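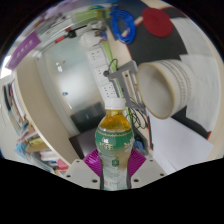

Bottled tea, a big cup and a coil of blue cable share one end of a working table.

My mother believed a desk should hold a lamp, a pen and whatever you were writing. She never met the people at Podus, who have worked in the same room for nine years and have let very little out of it. I spent a long, pleasant afternoon with them in May, mostly looking for somewhere to put my elbow.

Everything has its spot, I was assured, and the drink goes wherever there's a gap between the papers. 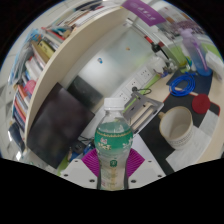
By Gisela Fuentealba
Home and Work Editor

"I know where every book is," Uriel Durán told me, and I believe him, though I did notice he went to the wrong end of the shelf first. He likes his binders standing up where he can read the spines – the loose papers get laid on top until he has a free Friday, and free Fridays don't come along very often.

Trinidad Cisternas takes a kinder view of all this than I would. She once cleared her whole desk in 2 hours, cables and all, and then couldn't settle down to work for the rest of the week.

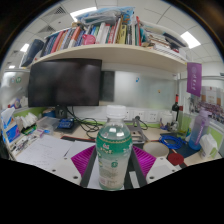
She missed the company of her things, she said, and I understood that better than I expected to. I went home to my own kitchen table, moved a pile of mail from one chair to another, and made myself some tea.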